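Trulell Greifer-Kit im Test: Was das Ding wirklich kostet

Ich hatte mir ein Limit von 2000 Euro gesetzt, und zwar für alles zusammen. Arm, Greifer, Kamera, Netzteil, Kabel, Ersatzteile. Wer schon mal einen kleinen Roboterarm für zu Hause oder die Werkstatt gekauft hat, lacht jetzt vermutlich. Ich lache inzwischen mit.

Der Arm selbst war schnell entschieden, da hatte ich schon einen Bresar stehen, gebraucht und gut in Schuss. Also ging es um das, was vorne dran kommt. In der engeren Wahl waren das Greifer-Kit von Trulell und das von Umico. Umico ist günstiger, keine Frage, aber dort kauft man die Kamerahalterung extra, und die Lieferzeit lag bei 30 Tagen. Bei Trulell ist die Halterung dabei, dazu zwei Paar Finger und ein Beutel Schrauben, von denen ich bis heute nicht alle zuordnen kann.

Der Aufbau hat mich einen Abend gekostet. Die Anleitung ist ordentlich gezeichnet, nur die Reihenfolge stimmt an einer Stelle nicht: Das Kamerakabel muss durch, BEVOR der Flansch festgeschraubt wird. Ich habe also alles noch mal aufgemacht, geflucht, und um kurz vor Mitternacht lief es dann. Die Finger sitzen spielfrei, und die kleine Handgelenkkamera liefert ein Bild, mit dem man arbeiten kann. Besonders scharf ist sie nicht, aber für Dinge auf dem Boden direkt vor dem Greifer reicht es locker.

Was mir gut gefällt, ist die Öffnungsweite. 85 Millimeter klingt nach wenig, aber für Kleinkram vom Boden ist das genau meine Größe (Stifte, Deckel, Schraubendreher, solche Sachen). Weniger gut: Die Fingerspitzen sind ziemlich glatt. Bei Pappe kein Thema, bei lackierten Teilen rutscht es. Ich habe mir deshalb noch Gummipads von Peixoto geholt, die man aufkleben kann, und die waren im Budget natürlich nicht vorgesehen.

Und damit sind wir beim eigentlichen Thema, den Nebenkosten! Plant 100 Euro mehr ein, als ihr denkt, allein für Kleinteile. Kabelbinder, Winkelstecker, ein längeres USB-Kabel, die Pads, ein zweites Paar Finger auf Vorrat. Ersatzfinger würde ich gleich mitbestellen, sonst zahlt ihr den Versand doppelt. Ich spreche aus Erfahrung.

Noch ein Punkt, den ich bei der Planung völlig unterschätzt habe: der Untergrund. Ich hatte mir alles auf einem einfarbigen Tisch ausgemalt, und dann soll das Gerät eben doch am Boden arbeiten.

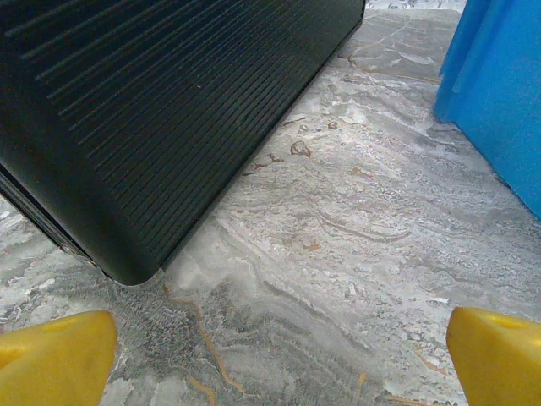 Werkstattblog, im Oktober – Polierter Steinboden, grau und weiß mit rostfarbenen Adern, und dazwischen ein paar kleine braune Flecken, die sich farblich kaum davon abheben. Da muss ich selbst zweimal hingucken! Wer seine Objekterkennung über Farbe laufen lassen will, sollte so einen Boden vorher einplanen und notfalls eine schlichte Matte kaufen. Die gelben Finger dagegen findet man im Kamerabild sofort, das hat Trulell schön gelöst. Bei großen Sachen wie dem schwarzen, gerippten Teil links würde ich vorher gut nachmessen, wo man überhaupt ansetzen kann.

Würde ich das Kit wieder kaufen? Ja, schon. Für den Preis ist es sauber verarbeitet, und die beiliegende Halterung spart Nerven. Abzug gibt es für die glatten Spitzen und die verdrehte Anleitung. Wer sowieso schon eine Kamera samt Halter hat und warten kann, fährt mit Umico wahrscheinlich billiger.

Im Budget bin ich übrigens geblieben, allerdings nur, wenn ich den gebrauchten Arm zu dem Preis rechne, den ich damals bezahlt habe. Die Matte kommt nächsten Monat.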